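The Second Life of the Office PC
In a former shoe shop in Prislow, old desktop computers are opened up, cleaned out and sold on for less than the price of a weekly shop

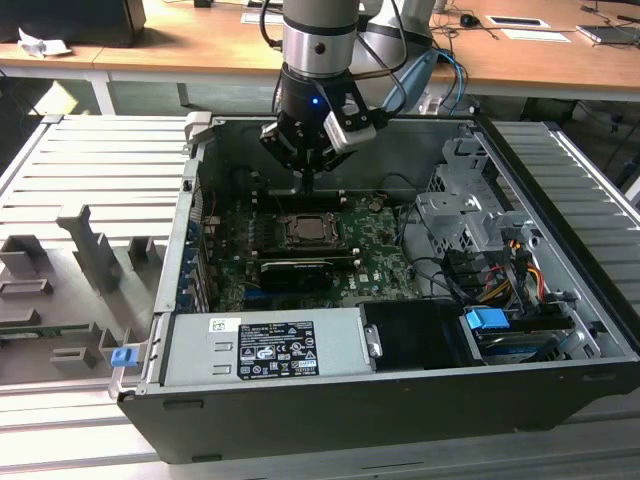 Sandrine Marty thinks most people give up on a computer three or four years too early. Her own was on its way to the tip when a neighbour talked her into having it looked at, and she has used it every day since. What annoyed her, she said, was that the fault had been a tired hard disk, a part she could have bought for less than a pair of school shoes, and that the shop where she first asked had told her the whole machine was finished.

She is one of the regulars at Dellora, a repair and resale shop on the hill behind Prislow station. It has been open for six years. The sign over the door still shows the outline of the old lettering from when it sold shoes, and the low benches where customers once tried on boots are now stacked with keyboards.

Clémence Pons started the business with money from a redundancy payment. She had worked in the purchasing department of an insurance firm and had signed off the replacement of the office computers twice. The second time, she asked where the old ones were going. A lorry was coming for them on the Saturday, she was told, and after that it was someone else's concern.

"They all worked," she says. "I had been using one of them that morning. I'd written the order for its replacement on it."

She bought 50 of them from the contractor, kept them in her mother's garage over the winter and taught herself how to wipe a disk properly. The first few went to people she knew. The rest went through a card in the window of the launderette.

The trade she joined is an old one, but it has changed a good deal. Twenty years ago a second-hand computer was a poor buy for most households. Processors were improving so fast that a machine which had been good at the start of a three-year lease was slow by the end of it. That has eased off. Someone who writes letters, pays bills, watches films and talks to grandchildren by video does not need much more power than they did ten years ago, and a well-built office desktop has it to spare.

What lets the older machines down is usually one of a few ordinary things. Fans fill with dust. The paste between the processor and its cooler dries out, so the processor runs hot and slows itself down to cope. The small battery that keeps the clock going runs flat, and the computer wakes up each morning believing it is some long-past January. Memory is often on the mean side, as the buyer at the time saved a little on each machine across a whole building. Above all there is the disk. Replacing a spinning disk with a solid state one does more for an old computer than any other single job, and it takes less than an hour, most of that spent waiting.

Gaspard Boyer does the bulk of the bench work. He trained as a television engineer and spent most of his working life going into people's houses with a van full of valves and later of circuit boards. He likes the office desktops because they were designed for people like him. The side comes off without much trouble. The drives slide out. On some models you can reach the memory without a screwdriver at all.

"A firm with a thousand computers has its own repair staff, and it wants them in and out in five minutes," he says. "So the makers built them that way. The ones sold to families are harder to get into. I've had some where you have to take off the front to find the screws for the side."

His routine hardly varies. Each machine is switched on and left to run, to see whether it is sound enough to bother with. Then it is unplugged, opened and blown out in the yard with a compressor, with a finger held against each fan so that it doesn't spin. He takes off the cooler, wipes away the old paste with alcohol and puts on a dab of new. He looks along the board for capacitors with domed tops, a fault that was very common in machines from the early 2000s and that he still meets now and then. The power supply is tested under load. If it whines, it is replaced.

He writes everything down in a hardback book. Clémence Pons has tried several times to move him to a spreadsheet, and there is a spreadsheet, which she fills in from the book on Monday mornings.

The wiping of disks is kept apart from the rest of the work, in the old stockroom, and only two people have the key. Businesses that hand over their computers want proof that nothing has been left on them, and they are right to ask. Deleting a file does not remove it, and neither does a quick format. Dellora overwrites each spinning disk in full, uses the maker's own erase command on solid state drives, and drills through anything that fails either. The supplier receives a list of serial numbers with the result beside each one.

Private customers tend to worry less about this than they should. Zohreh Mousavi, who looks after the counter, asks everyone who brings in a computer whether they have copied off what they want to keep. Nearly all of them say yes. She then asks about photographs, and a fair number take the computer home again.

She is also the person who does most of the talking about what a computer can and can't be expected to do. The most awkward subject is software. A machine may be in perfect order and still be too old for the current version of the system it came with, and once the security updates stop, it shouldn't be used for banking or for much else on the internet. The shop's answer is to fit a free system, usually one of the simpler kinds of Linux, and to sit with the buyer for half an hour while they find their way round it.

Some take to it at once. Some don't, and she would sooner find that out in the shop. "If a person has used one particular program for their accounts for fifteen years, I'm not going to tell them something else is just as good," she says. "It may well be. They still have to do their accounts on Thursday."

In those cases she will point them to a newer machine, which costs more, or tell them to keep what they have and use it without a connection. She keeps a sheet of paper by the till with the end dates for the common systems written on it in felt pen.

The environmental case for all this is often put in terms of landfill, but the larger part of it lies at the other end. A good deal of the energy a desktop computer accounts for in its whole life has been used before anyone switches it on, in mining and refining the metals and above all in making the chips. Keeping it in use for longer spreads that over more years. There is a point where the sum goes the other way, when a very old machine draws so much power that a newer one would pay its way, and anyone who leaves a computer running all day should take that into account. For a machine used for an hour or two in the evening it matters much less.

Jacqueline Lefèvre, who teaches in Arain, twelve minutes down the line, came to Dellora for a different reason. Her school had a room that had once been a computer suite and was being used to store chairs. She wanted computers the pupils could take apart. New ones were out of the question, and she did not want anything so precious that children would be frightened to touch it.

She came away with a dozen, none of them in working order, and a box of spare parts. The pupils work in pairs. They learn to earth themselves before touching anything, to line up the notch in a memory stick with the ridge in the slot, and to photograph the cables before pulling them out. They are told that the processor goes in one way round only and that if it needs force, it is wrong. One pair bent the pins in a socket in the first lesson and spent the second lesson straightening them with a sewing needle and a magnifying glass. The computer did start afterwards, though it never again recognised half its memory.

"They remember that far better than anything I've put on the board," she says.

Other schools have asked about doing the same. Clémence Pons is willing but short of room, and the broken machines she once gave away for nothing now have a value as spares. Power supplies in particular have become hard to find, as several makers used shapes and plugs of their own that fit no other case. A power supply for one common model of small desktop now costs her more than the whole computer did. There is a local firm, Stunoleo, that makes adaptor leads so that a standard unit can be used in its place, with the lid left off or a hole cut in the back. Gaspard Boyer doesn't care for the look of it but has fitted several.

Trade is uneven. September is busy with students, December is busy with grandparents, and February can pass with hardly a sale. The stock comes in lumps too. Last spring a housing association cleared a building and sent 300 computers on two days' notice, and for a month customers had to turn sideways to get to the counter.

For anyone wondering about a computer at home, the advice from the bench is dull and cheap. Turn it off at the wall, open it, and look at the dust. Find out what sort of disk it has and how much memory, both of which the machine will tell you itself. Check how long its system will go on getting updates. If it passes on the last point, a new disk and a clean are likely to be all it needs, and any decent repairer should give you a price before starting.

Dellora charges nothing to look. It is shut on Mondays, when the book is being typed up, and the bell at the side door is for deliveries.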